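Late again, and all of it my own doing. I told the people at Drevetness we'd have both hands checked by lunch, a promise I made before opening the log and finding that the last person to zero the fingers had done it in March and written "fine" in every column. That person was me.

So I started with the index finger. Put it out straight, bring it down on the foam until the sensor reads, back off, do it again. The procedure says 41 presses. I have a master's degree and I spent the morning watching a machine poke a block.

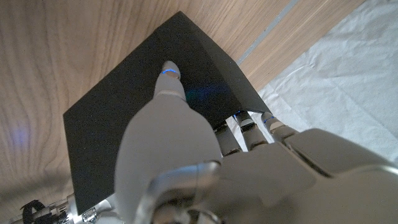

The numbers drifted a little after the first dozen and then settled, so I put in the new offset and moved along. Middle and ring were well behaved. The little finger wanted a second pass, as it always does, and I gave it one and said a few things to it that won't be going in the Nultum file.

Coffee at 10:30. The machine in the hall is still broken and there's a sign on it saying a technician has been informed. I am, as far as I can tell, the technician. 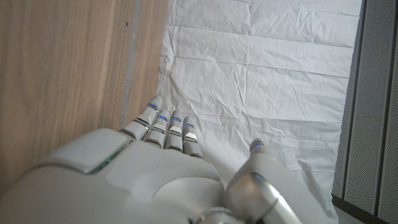
Power-up after the glove change takes longer than it should, and I've given up pretending to do email while I wait. I want a light at every fingertip before I touch anything else. All five were blue on the right hand, thumb included, so I had no excuse to stop for lunch and went on to the arms.

The arms are mostly a matter of cables. I went over both wrists for rubbing, reseated one connector on the left, and found 2 screws on the floor that belong to something. Nothing seems to miss them. They're in the jar with the others.

Then home position, and the folded black thing for the grasp check.
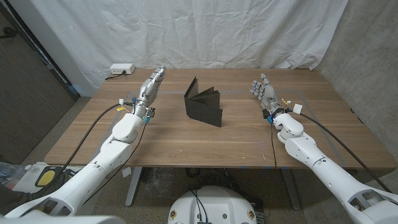
Joint limits first, then speed at a quarter, then the script. I typed 699 where I meant 69 in the settle time and sat there for a good while wondering why it was being so thoughtful. Fixed that. Also made a note to ask Thongsuk for spare cable ties, which I have asked for before.

Left hand next, at low grip force. I set it to run 23 cycles and stayed in the chair with my thumb on the stop button, feeling like a lifeguard at a very small pool.

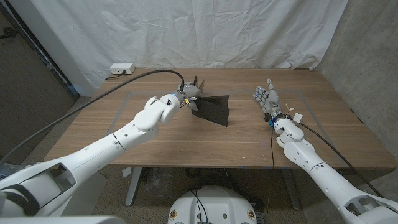
The Bridness report can wait till tomorrow. I still have to copy the new offsets over to the spare controller, and this time I'm filling in the columns with numbers. My back hurts from leaning over the table. Leftover soup for dinner, no bread.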